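**Covdale College welcomes visitors from the Skuria Institute**

31st August - It was a real pleasure to open our doors last week to a party of 20 colleagues from the Skuria Institute of Land and Food, who came over to Covdale for two days of talks, walks and a good deal of tea. They were led by their head of teaching, Birdie Kincaid, and joined by partners from the Istum growers' association, several of whom had never been to this part of the country before and were kind enough to say they would like to come again.

The first morning was given over to the subject that brought everybody together, which was how we teach soil and crop science to students who will go straight from the classroom to a working farm. Our Principal, Blair Imrie, welcomed the party in the old library and spoke about the 68 students who took the joint course in its first year, many of them from farming families and a fair few who had hardly set foot in a field before they enrolled. "We have learned as much from them as they have from us," he said, "and I would dearly like our friends in Skuria to share in that."

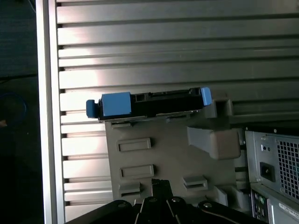

*A drive carrier with blue tabs, resting on a bracket inside a computer tower.*

After lunch the visitors went out to the Niven plots, where the barley trials are drawing to a close and the bean rows are still very much going strong. The rain held off until the walk back, and the talk carried on under the barn roof for rather longer than the timetable allowed - nobody seemed to mind in the least! Seed saving, winter cover and the price of diesel all had an airing.

On the second day the two sides sat down to look at what they might do together. They agreed to exchange 2 lecturers in the coming year, one in each direction, and to share their notes from field trials so that students in both places can work with a wider set of results. The Istum growers have also offered farm placements, with details to be settled over the next few weeks.

A return visit to Skuria is planned for October. Staff who would like to be considered should leave their names at the Principal's office.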